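Section 6: Setting the grip and doing your first practice run

By now you should have both Jirkix grippers bolted together and the cables plugged in. If the fingers don't meet evenly, go back to section 5 and fix that first. I skipped it on my first build and had to take the whole thing apart again (twice!).

1. Wipe the finger pads with a dry cloth.

2. Close the gripper all the way by hand and open Millomero on your laptop. Click Zero. The number on the screen should drop to 0 and stay there.

3. Open it all the way. You want a reading of 93 or a hair over. Mine read low for weeks until I found a washer in the wrong spot on the guide rail.

4. Set the force limit to 20. The Murside motor board ships at 300, and that is way too much for anything you care about.

CAUTION: Keep your fingertips out from between the pads while the board has power. It pinches hard at the factory setting.

5. Lay out a blanket and put your practice pieces on it. I like bracelets and bangles for this - they roll, they tangle, and they show you right away if your grip is sloppy. A bare tabletop makes everything skate around.

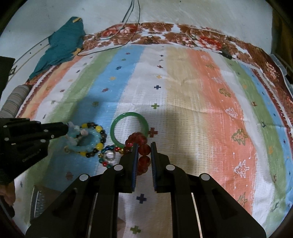 6. Start with one gripper only. Come straight down, close slowly, and stop squeezing as soon as the piece quits sliding. Lift it a little, hold, and set it back down.

7. Do 26 pickups that way before you bring in the second gripper. I know, it's boring! Your wrist needs the practice more than the hardware does.

8. Now use both. Let one side hold and the other side pull, and go easy on anything strung on elastic.

NOTE: If the pads leave marks or a bead keeps popping out, drop the force a notch and try again. The Ertürk pads are grippier than the foam ones from the old parts list, so you need less squeeze than you'd think.

9. When you're done, click Save in Millomero, then switch off the board. Do it in that order or you'll lose your zero and be back at step 2.

Section 7 covers swapping the finger tips.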